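Subject: Re: [floor-talk] what happens to the packing tables once the hands come in
From: Reiko Uchida
Date: Thursday, July 5, 2018
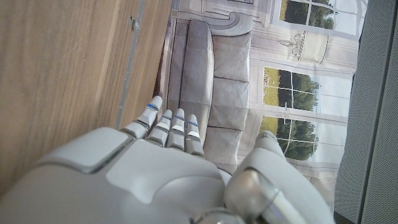 Skuvari Home Furnishings, Returns and Repack Department

Hi all, sorry for the long one, I'm typing on my lunch!

Drillen wrote:
> Is it true we're all moving to the watching desk? I've been
> on hardware bags for years and I don't want to sit and stare
> at a screen. Also does the thing even pick up a hinge?

Okay, hinges first. The big ones, yes, all day long. The little flat ones it drops, or it pinches two together and carries on like everything's fine. It has four fingers and a thumb, so you expect it to work the way you do, and then it goes at a bag of screws from some angle you'd never think of. I've gotten used to it (mostly).

As for the desk: two of us per shift, and we swap after the break. I was dreading it and I still don't love it. My wrists feel better than they have in years, but my eyes are shot by three o'clock, and I miss talking across the table. You can't really chat when you're waiting for the Sostov software to ask if a part is upside down.

Last week we ran 268 returns through and I had to step in on 263 of the bags, so please don't let anyone tell you it's running itself. The target by November is 2000 a week. I said in the meeting that I'd like to see that in writing, along with who gets the day shifts. No answer yet.

Drillen, if you want to stay on hand repack, tell your lead now, before the fall schedule goes up. There are still spots on the line by the dock doors.

Reiko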